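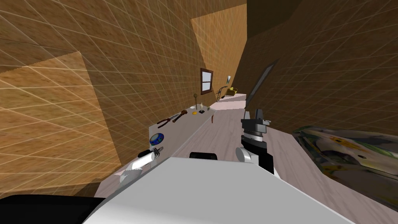

Our gradebook export stopped matching the student list in August, and it took me most of two evenings to find out why. I do the data side for a small tutoring program called Motia, where we keep attendance and scores in one system and contact details in another. Every night a file goes from the second to the first. The subject codes in that file are old and a bit odd. Geography, for example, is stored as GLB, for globe, like the little blue-and-green one on the white countertop, and whoever set it up never wrote down what the other codes meant. That mattered later.

The first sign was a report for the Darncombe site. It should have listed 76 students and it listed 65. No error, no warning in the log, just a shorter report. I ran it again and got the same number. Then I opened the nightly file itself and all 76 were in there.

So the file was fine and the import was dropping people. The import screen says "Completed" if it reaches the end of the file, even if it skips rows on the way. There is a separate page for skipped rows, under Settings, then History, then a small link next to the date. I had never opened it before. It listed 11 rows, all with the reason "value not in list."

I assumed it was the subject codes and spent the first evening on those. I went through them one at a time and made a proper table, with the code on the left and the full subject name on the right. I'm glad to have the table, but the codes were all valid.

The problem was the grade level column. Students who move up over the summer get a new grade level, and the contact system had started writing it as "Gr 9" where it used to write "09". The students who hadn't been updated yet still had the old format, so they went through. The ones somebody had already edited did not.

The fix has two parts:

First, I added the new values to the accepted list on the import side. You can map several incoming values to one stored value, so "Gr 9", "9" and "09" all end up in the same place now.

Second, I changed the notification setting. By default it emails you only if the import fails. There is another option for "completed with skipped rows" and it was off. I turned it on for our site and for Zokmont, which uses the same setup.

After that I ran the file by hand and the Darncombe report came back with 76. I also checked the scores from earlier in the month. Those were still attached to the right students -- the skipped rows only meant the students weren't in the current term, so reports filtered by term left them out.

If you use a nightly file for this kind of thing, compare the row count in the file with the count after import at least once a month. I've put it on my calendar. It takes some 12 minutes, mostly waiting for the export.

Next I need to do something about the duplicate records. We have a few students who were entered once at each site with slightly different birth dates, and the merge tool won't touch those without a matching ID. I'll write that up when I've got it working.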